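Notes > Workshop > House rules

30 Oct 2019 is wrong, the template keeps doing that. Oct 30, 2019, by Cremilda Amaral
9 min read

Rules for the handheld gripper sessions, second go

Quick one. Well, meant to be quick. I've been asked for our house rules by three different people this month and every time I've sent a slightly different email, so I'm putting the lot up and will send the link from now on.

Background for anyone landing here cold: we do the demonstrations by hand. Person holds the gripper, person opens the drawer, the camera on the gripper sees what the robot will see later on. No arm in the room at all for most of it. Which is exactly why people get sloppy about rules. With an arm you've got a fence and a stop button and a risk assessment with a signature on it. With a thing in your fist you've got, what, common sense? So you do need rules, just duller ones.

The first version was written in March, in a temper, after a bad session at Clendow. It had 27 rules. No one read it. Rosemarie Fröhlich went through it with a pencil and asked of each one "what goes wrong if I don't?" and if I couldn't answer inside a breath she crossed it out. What's left is below, plus a couple I sneaked back in.

Before anyone picks anything up

Wipe the lens. Every time, both grippers. Thumbprints are invisible to you and look like fog to the model. We lost most of a morning at Clendow to one thumb.

Check the clock sync. If you're running two grippers and a head strap, they all have to agree on the time. Clap test at the start, clap test at the end. Yes you feel silly. If the claps have drifted apart by the end, write it on the sheet and carry on, don't try and fix it in your head afterwards.

Look at the marker cube. Flat faces, clean, no peeling corners. If it's been knocked, it goes back for calibration before anything else is recorded. Not "after this one". I have said "after this one" myself and I know how it ends.

Fingers and jaws. Rubber lining seated properly, nothing stuck in it. Konia (that's our internal checklist tool, named by somebody who has since left) will nag you about this one and you can't tick past it. Good.

People in view

This is the one I get asked about most and the one I'm strictest on.

Anybody who might be seen has to have been told, before, in words, what is being recorded and what it's for. A sign on the door is fine as a reminder but it isn't telling someone. That includes whoever is only passing through to get their coat.

Faces get obscured before the footage leaves the building. All of it, including the demonstrator's own, including backs of heads that turn round halfway. We run the automatic blur and then a human checks it. The automatic one is decent on faces straight on and poor on profiles, hats and anyone a long way off. So the human checks for those first.

Anyone can say "take me out" at any time, no reason needed, and we delete the takes they're in. It's happened. It cost us 20 takes and nobody sulked, much.

No screens with real work on them. Turn them round or turn them off. Same for post, parcels, badges, whiteboards.

Mirrors

Gets its own heading now, it used to be a footnote.

Treat a mirror as a second camera you didn't ask for. Whatever is behind you is in the recording. Window, desks, the person who was promised they were out of shot. The blur tool treats a reflection as a very small person far away and misses it more often than I'd like, so anything with a mirror in it gets the human check twice, by two diffrent people.

We do still use them. Conceição, who runs the floor when I'm out, wanted to cover the mirrors with paper and I see why. But homes have mirrors. Dressers have mirrors. If the robot has never seen itself coming towards a drawer then the first time it does will be in someone's bedroom, and I'd rather it was ours. So: uncovered, but checked.

Floor and cables

Cables are taped or they're up. A loose one across the floor is a fail, stop the take, fix it. People wearing a head strap and staring down at their hands don't look at their feet. They just don't.

Clear the floor of whatever isn't part of the task. I know we break this. The last audit (me with a clipboard) had us breaking it nearly every session. Big bulky props are the worst, they get parked "for a minute" and then they live there. If it has to stay, it stays in the same spot all day and everyone's told where.

Shoes on. No dangly lanyards. Sleeves are allowed but mind them near the jaws.

Running a take

Start and finish in the same pose. Gripper open, held still, count of two in your head.

One task per take. Open the drawer. That's a task. Open the drawer and have a rummage and put the thing on top is a different task and wants its own name.

Go at a normal speed. New people go too slow, they're being careful, and then the robot learns to be careful in a way that takes all day. Rosemarie's line is do it as if the kettle's on.

Don't hide mistakes. If you miss the handle and go again, leave it in and mark it. Missed grabs are useful, they're about the only way it learns what to do after one. What isn't useful is a missed grab labelled as a good one.

Breaks. Up to 10 takes and then put it down. The grippers don't feel heavy until suddenly your wrist does, and the recordings go wobbly well before you notice. We used to let people choose for themselves and everyone chose badly, me included.

Two grippers, two people

Rule is whoever is nearer the furniture has right of way and the other one waits. Say "in" when you go in and "out" when you're out. Sounds daft on the audio, we don't keep the audio.

Keep the marker cubes out of each other's way. And don't put a gripper down on the dresser top with the drawer open, it will go in the drawer, and then you'll lean on it, and then you're buying a drawer.

Drawers and small things

Whatever's in the drawer goes on the sheet before the take starts. Even if it's one little thing. We had a batch from the Nuvasico flat where the sheet said empty and the drawer plainly wasn't, and sorting that out took longer than the recording had. Open drawers get shut between takes unless the sheet says otherwise. Pull by the handle, not by the top edge, however tempting. And don't hang over it, keep your own arm out of the gripper's view as far as you can.

Mirror, open drawer with something in it, two grippers, people over by the column: a session that needs most of this page in one go.

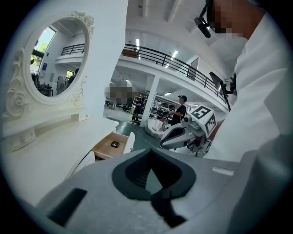
Still arguing about

How long to keep the unblurred originals. At the moment it's 9 days and then gone. Conceição says shorter. I say we need time for the second check. Will update when one of us wins.

Also whether the head strap wants its own section. Probaby yes. If you've got rules for yours, send them over, comments are shut but the email works.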